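夹爪又合上了：和维布克聊一次“小事故”

约维布克·托伊伯（Wiebke Teuber）约了很久。她在Senetum管家居机器人的现场测试，手机常年静音，回消息基本靠缘分。最后是她自己打过来的，开口就说：“你不是一直想听那次夹手的事吗？报告写完了，我可以讲了，但是你得让我边吃边讲。”

那当然可以啊！于是我们就坐在她们办公楼后面那家卖馅饼的小店里，她点了菠菜的，我点了一个不知道什么馅的（菜单上的字我没认全，吃完也没认出来），录音笔搁在糖罐旁边。下面的内容我按她讲的顺序整理，中间她跑题去聊她家的洗碗机，那一段我删了，虽然挺好笑。

先交代一下背景。Senetum做的是一台能在卧室和客厅里收拾衣物的双臂机器人，内部代号叫Gadora。活儿听起来特别不起眼：把床上的外套拿起来，放到椅子上或者塞进柜子里；把皱成一团的毯子摊开；把抱枕放回去。他们教机器人的办法，是先让人拿着手持夹爪去真实的家里做这些动作，把过程录下来，再拿去训练。手持的那套和机器人手腕上装的那套，夹爪部分是同一个设计。这一点请先记住，后面会用到。

出事是在六月，地点是Babaei，他们租来做测试的一套公寓。当天在场的有三个人：做测试的纳瓦勒·莫尔西（Nawal Morsy），负责软件的戈拉姆雷扎·塔布里兹（Gholamreza Tabrizi），还有于戈·布维耶（Hugo Bouvier），他管硬件，当时在隔壁房间拧螺丝。

“任务是拿外套，”维布克说，“一件绗缝的，鼓鼓囊囊那种，扔在床上。机器人过去，夹住，提起来，走到椅子那边，放下。这个动作我们那会儿已经做得挺顺了，大家都有点儿懒洋洋的。”

我问她，“挺顺”是多顺。

“上午连着跑，基本没失败过。所以下午纳瓦勒站得就近了。我不怪她，我自己也会站得近。”

下午的某一次，机器人夹住了衣服的一个角，提到一半停了。夹爪合着，手臂悬在床的上方，衣服一半拖在被子上。屏幕上的状态写着“等待”。纳瓦勒等了一会儿，觉得是程序卡住了，就伸手过去，想把那个衣角从夹爪里抽出来，好重新开始。

“她的手刚摸到布，夹爪张开了。”维布克用两根手指头在桌上比划，馅饼渣掉了一桌，“她就以为，哦，它松手了，挺好。很自然的，对吧？你去拿别人手里的东西，对方松了手，你就接过去。她的食指就往里伸了一点去捞那件衣服。然后它又合上了。”

我听到这儿手指头都缩了一下。

食指的指尖被夹在两片软垫中间。纳瓦勒喊了一声，塔布里兹拍了急停。按下急停以后，夹爪没有松开。

“这个我得讲清楚，”她把叉子放下了，“急停是起作用的，它断了动力，手臂不动了，夹爪也不再使劲了。可是那套连杆有自锁，断了电它就停在原地。设计的时候我们想的是，万一断电，手里的东西别掉下来砸到猫。”

“所以你们考虑过猫。”

“我们认真考虑过猫！我们为猫开过会。”她叹了口气，“没有为手指头开过会。”

于戈从隔壁跑过来，用一把内六角扳手从侧面把传动那边的螺丝松开，夹爪才打开。从喊那一声到手指出来，日志上能对得上的时间不算长，但纳瓦勒后来跟她说，感觉像过了一个下午。指尖有压痕，青了，没破，骨头也没事，去医院拍了片子。第二天她就照常来上班，第三天她自己动手写了事故记录的第一稿，而且写得比谁都细。

我问能不能采访纳瓦勒本人。维布克当场给她发了语音，对方很快回了一段，同意我引用，内容如下：“夹手不是最吓人的。最吓人的是我当时觉得自己很懂它在干什么。屏幕上写等待，我就信了它在等。它其实在数秒，数完了要重来。”

好，那它为什么要重来？这就说到毛病本身了。我自己也是听到第二遍才懂，尽量说得简单点。

机器人夹完东西以后，要判断一下手里到底有没有东西。Gadora的办法很朴素：看夹爪合到了什么宽度。合到底了，说明中间是空的，没抓着；没合到底，说明夹住了什么。中间有一条线，读数低于这条线就算空。

“听上去没毛病吧？”维布克说，“抓杯子、抓抱枕、抓遥控器，全都好使。布就比较讨厌。一层薄布夹在两片软垫中间，宽度跟空着差不了多少。那条线画在哪里，余量特别小。”

而在出事的前几天，他们换了垫子。旧垫子磨得发亮，抓衣服会打滑，于戈就从供应商那里拿了一批新的，纹路更深，抓力更好，就是薄了那么一点点。装上去，张张合合试了几下，没问题，开工。

你猜到了吧。垫子薄了，夹爪就能合得更紧，同样夹着那件衣服的一个角，读出来的宽度比以前小，正好落到线的下面去。程序一看：空的，没抓到。

“没抓到怎么办呢？等一下，张开，再合一次。这叫重试。”她说“重试”这两个字的时候表情很复杂，“重试是我们特别得意的一个功能。刚加上的时候成功率涨了一大截，大家还买了蛋糕。”

上午为什么没事？因为上午那几次抓的都是衣服厚的地方，填充物鼓起来的那块，怎么夹都有宽度。下午那一次抓到了边上，缝线旁边，里面没什么填充，薄得很。

“就差那么一点，”她说，“如果它上午就抓到边上，那时纳瓦勒还站得远远的，我们会看到它莫名其妙张开又合上，骂一句，然后去查。”

我问，那屏幕上为什么写的是“等待”呢？

这个问题后来是塔布里兹回答我的，我跟他另外通了电话。他是那种说话前会停顿很久的人，我有两次以为断线了。他说，状态机里有好几种等待：等人确认、等规划算完、等重试的计时走完，显示的时候全都归成了一个词。“写界面的时候图省事，”他说，“那个界面是我写的。”

停顿。

“本来只给我自己看的。后来大家都在看，我没有回去改。”

他还告诉我一个数字，我觉得值得写下来：从夹爪张开到再次合拢的命令发出，中间隔400毫秒。这个值也是他定的，当初是为了快。人看见夹爪张开，脑子里得出“它松手了”的结论，手往里一伸，差不多正好赶上。他说他后来拿着秒表和一支铅笔在桌上试了好多遍，每一遍铅笔都被夹住。

“每一遍。”他又说了一次。

关于力气也得讲讲，因为我一开始以为是夹得太狠了。维布克说倒没有，夹爪的上限设在49牛，那天从头到尾没超过这个上限，电流曲线很干净。保护逻辑也没有触发，因为对它来说一切正常，它被要求合上，它就合上了，碰到一个软的东西，停住了，读数还挺漂亮。

“你知道最讽刺的是什么吗？”她说，“那一次夹完，程序判定抓取成功。日志里有一行，绿色的，‘已抓到物体’。纳瓦勒的手指头。”

她说这话的时候没笑，我也没笑。隔壁桌的小孩倒是在笑，因为他把馅饼掉地上了。

接下来几周是查来查去。她们先把机器人停了，所有需要人站在近处的测试全部取消，然后把垫子换回旧的，毛病消失；再换上新的，抓薄的地方，毛病回来，次次都回来。到这儿原因就算锁定了，按说改一下那条线就完事了。于戈当天晚上就想改，被维布克拦住了。

“我说等等。垫子是一批买的，你都装到哪儿去了？”

于戈想了想，脸就白了。

前面我让你们记住的那件事就在这里等着呢：手持的那套和机器人上的那套，夹爪是一样的。手持工具也换了新垫子，有几把换了，有几把没换，而且没有人写下来是哪几把、哪天换的。出去采集的同事拿哪一把，看心情，看哪一把充满了电。

这意味着录回来的数据里，同一个“宽度”，有的是旧垫子的宽度，有的是新垫子的宽度。机器人从这些数据里学的是“夹到这个宽度就算抓住了布”，那它到底在学哪一个呢？

“这事比夹手难查多了，”维布克说，“夹手你有一根青了的手指头，谁都看得见。数据偏了一点点，没人会喊疼。”

于是一批录像要从头看。接这个活儿的是莱伊拉·卡拉扬尼斯（Lejla Karagiannis），她原先是做纺织品质检的，看布比谁都准，转行过来还不到一年。我跟她在他们办公室聊了一会儿，她一边聊一边还在翻录像，完全没停手。

她的办法是看垫子的纹路。新垫子的沟深，旧垫子磨平了，工具上的相机一直对着夹爪，光线好的时候能认出来。光线不好就看开头，每段录像开头采集的人都应该把夹爪完全合上一次再张开，合到底时的读数也能分出新旧。

“应该。”她强调。

“有人不做？”

“有人做得特别快，快到读数还没到底就又张开了。有人忘了。有一位，我不说是谁，每次都做三遍，非常认真，我很爱他。”

最后她清出来245段需要重新标记的录像，都是铺床、收衣服、叠毯子这一类。硬的东西受影响不大，留着没动。我问她看了这么多张床有什么感想，她想了想说，大家的被子都皱，谁家也别笑话谁，她以前老觉得自己家最乱，现在心里踏实多了。

我又问，床到底难在哪儿？说实话（我带着外行的傲慢），拿件衣服嘛，有什么难的。

莱伊拉这下把手从鼠标上拿开了，看得出来她对这个问题有话要说。她说，床上所有东西都是软的，衣服软，被子也软，夹下去的时候你不知道夹住的是一层还是两层，有没有把底下的被套一起捏起来。人是靠手感知道的，稍微一捻就明白了。夹爪只有一个宽度，顶多再加一个电流。被套上要是印满了花，那就更热闹，相机看过去，哪里是衣服的边，哪里是图案的边，得仔细分。还有那种蓬松的外套，看着老大一团，往下一压就没了，夹住的可能只有面料。

“所以我跟他们说，别拿一条线去管所有的布，”她说，“羽绒服和床单怎么会是同一条线呢？在我以前的厂里，谁这么干要被骂的。”

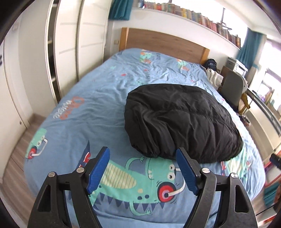 她这个意见后来被采纳了，算是这次事故里改得最彻底的一处。现在判断有没有抓到，宽度只算一票，另外要看提起来以后手腕上的重量有没有变化，再看相机里那块布有没有跟着走。三个里头对不上的时候，机器人就停下来，夹爪保持不动，等人按确认。再也不会自己张开又合上了。

成功率呢？我问维布克。

“掉了啊！”她倒是很爽快，“掉得还挺难看。以前它自己偷偷重试，最后也能抓起来，账面上就是成功。现在每一次拿不准都要停，都要人来按一下，慢得要命。给Budberg那边做演示的时候，人家坐在沙发上看它停了四次，很客气地问我要不要再来点咖啡。”

Budberg是打算第一批试用的客户，做长租公寓的。我问她有没有把夹手的事告诉对方。她说说了，演示之前就说了，报告也发过去了，连于戈那张画得很丑的连杆草图都附在后面。对方的反应是把试用时间往后推，并且要求看修改以后的测试记录。她觉得合理，虽然老板那一周不太跟她说话。

再说回手指头卡住出不来这一截，因为这是我最在意的。动力断了，夹爪锁着，得找扳手，这个如果发生在普通人家里怎么办？

于戈是在走廊里跟我聊的，手里真的就拿着一把扳手，我怀疑他睡觉也拿着。他现在给夹爪加了一个手动释放的拨杆，在外侧，一只手能够到，往后一扳连杆就脱开。他让我试了一下。我得说，第一下没扳动，第二下才动，他皱着眉头把这个记了下来。

“你用的哪只手？”

“左手，右手拿着录音笔。”

“对，被夹住的人也只有一只手。”他又写了几个字，“还得再松一点。”

他说最早的方案是断电以后弹簧自动弹开，试了，能用，可是那样一来机器人举着花瓶的时候停电，花瓶就下来了。猫的问题又回来了。他们来回吵了好久，最后的办法是：按急停不松，拨杆可以松，另外夹爪在合拢前的最后一小段会放慢，慢到人有时间把手抽走。放慢以后每次抓取都要多花一点时间，塔布里兹心疼，但他没反对。

还有一些改动听起来特别琐碎，我就照着莱伊拉贴在墙上的那张纸抄几条：

换垫子必须登记工具编号和日期，换完做一次合到底的校零，读数写在胶带上贴在手柄上。
每段录像开头的合拢动作要停住，默数两下再张开。
新旧垫子不许混装，左右必须同一批。
屏幕上不许只写“等待”，要写在等什么。
手臂带电时不从夹爪里拿东西，夹爪张着也不拿。

最后一条是纳瓦勒手写加上去的，笔迹跟别的不一样，下面还画了两道线。

新规矩出来以后，他们在Babaei那套公寓里用薄布连着抓了100次，专挑边角和缝线旁边，手臂周围用胶带在地上贴了一圈，人全站在圈外，手指头用一根裹了硅胶的木棍代替。木棍那部分是另外做的，往夹爪里捅，看它停不停。维布克说木棍最后惨不忍睹，主要是前几天试参数的时候弄的，正式那一轮没有被夹住过。抓薄布的时候停下来要人确认的次数很多，多到于戈在旁边打瞌睡。没有一次自己重来。

“那你现在放心了吗？”我问。

她摇头，摇得很快。“重试我们是关掉了，可是别的地方还有没有类似的？就是那种，机器觉得自己在从头来一遍，人觉得它已经做完了。比如放衣服，它松开、退后、看一眼，觉得没放好，又伸过来。那时候人可能正好走过去拿那件衣服。我现在看什么都像那个夹爪。上周我家洗碗机中途停了，我愣是没敢开门。”

（好吧，洗碗机我还是没能完全删掉。）

我问她数据那边会不会全部重录。她说不会，录不起，也没必要，重新标记以后把垫子的厚度当成一个已知的东西告诉模型就行，新录的就都按新规矩来。采集的人现在出门前要在一张表上签字，有人嫌烦，说拿个夹子去别人家收衣服还要签字，跟领枪似的。她的回答是，那你来跟纳瓦勒说。

纳瓦勒本人呢，还在做近处的测试，是她自己要求的。她在语音的后半段跟我说，手指头早好了，就是现在家里人递东西给她，她会等对方的手完全拿开再接，她丈夫觉得她变得特别有礼貌。

临走的时候馅饼店已经在收椅子了，维布克又想起一件事，追到门口跟我说：要是有同行看到这篇，也用宽度来判断抓没抓到的，去查一下你们最近换过垫子没有，顺便看看手持的那几把。她说报告的完整版谁要都可以给，写邮件给她就行，别打电话，她手机静音。

采访整理于9月24日，星期日。文中关于夹爪力和间隔时间的数值经塔布里兹核对；于戈让我补一句，拨杆后来又改松了，现在左手一下就能扳开。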